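**Cuaderno de banco — Nerero, abril**

8:40. Releo la norma interna de manipulación de procesadores antes de tocar nada. La versión de Simurau pide tres cosas que la nuestra no recogía: agarre solo por los cantos, zona de contactos libre en todo el trayecto y palanca de retención abierta antes de entrar en la vertical del zócalo. Las copio en el apartado 5.

11:15. Discrepancia con la ficha de Bautista. Limita la velocidad a 100 mm/s en todo el recorrido, sin distinguir el tramo final. Para los últimos milímetros me parece excesivo — propongo un límite aparte y una parada de confirmación.

Otro punto: el registro. La ficha exige guardar fuerza y posición, pero no dice durante cuánto tiempo. Fijo 1000 ciclos por célula y lo dejo por escrito.

16:30. Procesador y pinza, en el zócalo con el marco de carga levantado y en el agarre entre dedos:
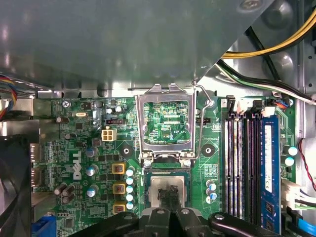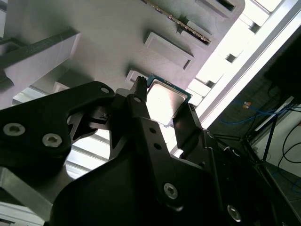 ## Pendiente

- Renumerar la lista de comprobación; el punto 124 remite a un anexo suprimido.
- Preguntar a Naltau si su criterio de presión sobre el disipador admite contacto puntual o pide superficie plana.
- Añadir la revisión de tornillos de la pinza al inicio de turno.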